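The Table Makers of Turnesow

Rizal Tarigan buys most of his maple in November, when the mill at Kaleo clears its sheds before the snow. He takes whatever boards are 2 inches thick and leaves the rest to the flooring trade.

Turnesow once had a furniture factory with 188 people on the payroll. It closed after the rail line was pulled up, and the building now holds a feed store and three small workshops. Tarigan rents the one at the back. His neighbor, Qusai Akl, makes chairs and does repair work for both of them.

A dining table takes Tarigan five weeks. Much of that is waiting. Boards sit in the shop until they stop moving, then get planed, left alone again and planed a second time. Glue-up starts at 6 in the morning, before the sun reaches the south windows and warms the room.

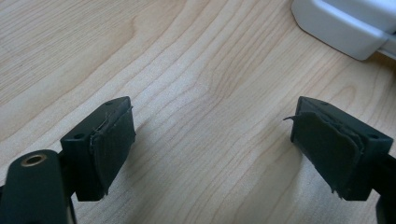 Curved grain in a pale maple-colored tabletop.

Akl does the finishing. He used a hard varnish for years and gave it up after a customer in Marwat sent back a table with a white ring in it. He now wipes on oil, which any owner can renew with a rag.

The smallest table sells for $1,737. Tarigan knows a store-bought one costs far less. He sold four last winter, and two of the buyers had parents who worked at the factory.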